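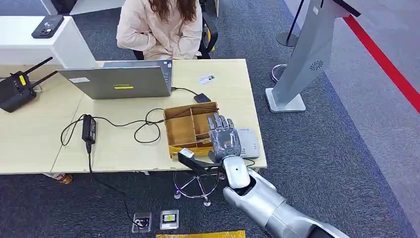

The Plonham group has passed 500 recorded examples for its sorting task, and Akosua Atinga says the target for November is 1713. Each example is one attempt at one small job, done with an operator guiding the arm and every joint position saved alongside the camera views. At the desk, the job centres on the wooden organiser box with its open sections, and the hand has to come up to it from a different angle each time. The laptop and its cables stay on the desk during recording. Roald Dalen wants the system to learn from a working desk, clutter included, and early training runs on tidy desks did badly as soon as anything was moved.

Operators work in pairs and swap after 16 attempts. Failed attempts are kept - they are labelled and stored in a separate folder, and Kojo Akpalu goes through them before each training run. Two operators have now finished their induction, and Solène Gaillard has rewritten the labelling notes to match the new folder names.

The second set of examples, called Tirolberg, uses floor-level work. It is slower going, as the arm has to reach low without its own joints blocking the wrist view. 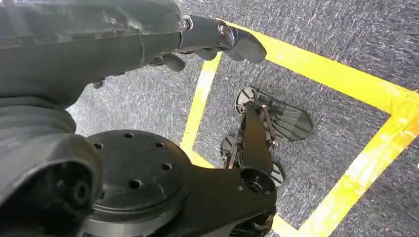
The gripper over the taped area on the carpet, Tirolberg set.

Anyone with spare hours for operating or labelling should speak to Alcides Inga. Labelling can be done from home.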